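Subject: Re: [stuvura-dev] marker pose jumps after update

> Since Monday's build the left gripper pose flips in 10 of our takes.
> Is it the tracker or the time sync?

Tracker, I think. I replayed take 582 with the Trarby filter off and the flip is still there – it starts at frame 958, in the raw marker pose.

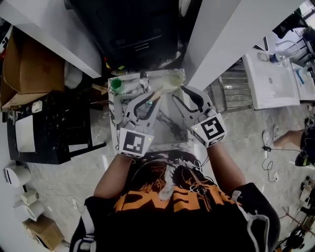 Tray task, stick held in the left gripper, one marker on each gripper.

The solver picks the wrong one of two poses when a marker is seen nearly flat on. I have a patch in the Melano branch that keeps the solution closer to the last good pose. Please try it on your takes before I merge.

Lindsay build machine is down until tonight.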